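About Us

Last updated: 15 April 2025
15 April 2025, by the owner of Prillwood Wash & Fold

Hi, and thanks for stopping by! I run Prillwood Wash & Fold, a small laundry and tidying service. We wash, dry, fold and put away, and we do it for families mostly, plus a few people who just hate ironing (no judgment, I used to be one of them).

I started the business 11 years ago with one washer in my garage in Serwood and a neighbor who was expecting twins. She asked if I could take "a bag or two" off her hands. It was a lot more than a bag or two! I had so much fun sorting those little socks that I told her to send more, and she did, and then her sister did, and by May of that year I was looking at storefronts. We ended up on Psarras Street, next to the tire shop, in a space that measures 800 square feet if you count the closet. The dryers are along the back wall and the folding tables are up front by the window because the light is better there and you can tell navy from black.

These days we look after 265 households in Serwood and Jokley. Some of them drop off once a week, some of them call us twice a year when the seasons change and all the sweaters have to come down from the attic.

What we do

Wash and fold is the bread and butter. You bring it in, we weigh it, you get it back the next day in paper-wrapped stacks, sorted by person. Tell us who wears what the first time and we keep a card on it.

Put-away visits are the part I love best. We come to your house, fold whatever is clean and put it in the drawers where you want it. Kids' rooms, linen closets, that chair in the corner of the bedroom (everybody has the chair). A season changeover for one child's room is $299, and that covers sorting by size, bagging up hand-me-downs and labeling the shelves.

Bedding too! Comforters, fleece blankets, pillows, mattress pads. Please don't try to stuff a king comforter into a home washer, I have seen what it does to the drum.

How I fold on a put-away visit

I work on the bed. Tables are fine in the shop, but at home a bed is bigger and easier on my back, and small things don't slide off it. So the order goes like this:

Bed first. Fitted sheet pulled smooth, blankets pushed up out of the way, pillows to the side.

Heap in one corner. Everything clean goes into one pile and stays there. If you spread it all out at once you have no room left to fold.

One piece at a time, flat in the open part of the sheet. Kids' tops get the sleeves folded in and then the bottom up to the collar, and they stand on end in the drawer like files.
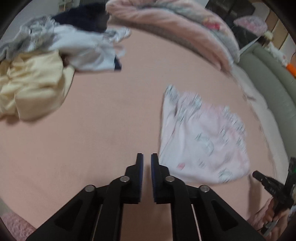

Where to find us

The shop is on Psarras Street in Serwood, with parking behind the building. The alley entrance is the easy one if you're carrying a hamper. For put-away visits we cover all of Serwood and the Jokley side as far as the water tower, and if you're a little past that, ask anyway.

New customers get their first bag at half price. Bring it in whatever it's in, pillowcases are fine, and please check the pockets for crayons!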